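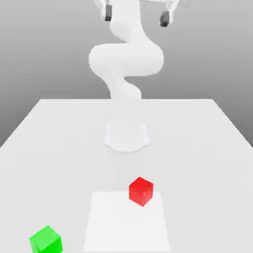 Unit 7: Sourdough and Other Slow Doughs
Hutovton Evening Classes, Bread Science for Home Bakers
Notes by Harriet Esposito, updated 13/04/2020

Welcome back, everyone! Last unit was all packaged yeast, and now we get to my favorite part of the whole course, the living starter. Have your logbook open while you read, and scribble in it as much as you like.

What is in a starter

Flour and water, plus a crowd of wild yeasts and lactic acid bacteria. The yeasts make most of the gas that lifts the loaf. The bacteria make acids, and those acids give you the tang, slow down mold and change how the gluten behaves. I still find it wonderful that two plain ingredients can do all that on a kitchen shelf.

The two main acids taste quite different. Lactic acid is mild and yogurt-like. Acetic acid is sharper, closer to vinegar. A wet starter kept warm usually leans toward lactic, and a stiff one kept cool often leans the other way. Try both if you have the flour to spare (and please write down which jar is which, I have mixed mine up more than once).

Baker's percentages again

Flour is always 100 percent and everything else is measured against it. So 500 grams of flour with 300 grams of water is a 60 percent dough: firm, easy to shape, with a fairly close crumb. Salt is usually 2 percent, so 10 grams here. Remember that a starter brings its own flour and water with it, and both have to go into your totals. Corinne Hutchins asked about this in class and it was a great question, so there is a worked problem on it in the Rosenthal workbook, chapter 8.

Bulk rise

Watch the dough more than the clock. You are looking for a domed top, bubbles along the side of the bowl and a bit of a wobble when you shake it. A cold kitchen in December can stretch the rise by hours. If it has to wait, cover it and put it in the fridge. The yeast slows down a lot in there while the acids keep building, and the flavor can be terrific!

Reading

Gunnel Lundgren's rye chapter in the workbook, all of it. Her part on why rye dough stays sticky is the clearest I know.

For next time

Feed your starter daily and note the smell, the height and the room temperature. Bake one plain loaf at 60 percent and bring a slice, even if it came out flat. Mutua Lema will be comparing crumbs with us, and flat loaves are often the most interesting ones to cut open.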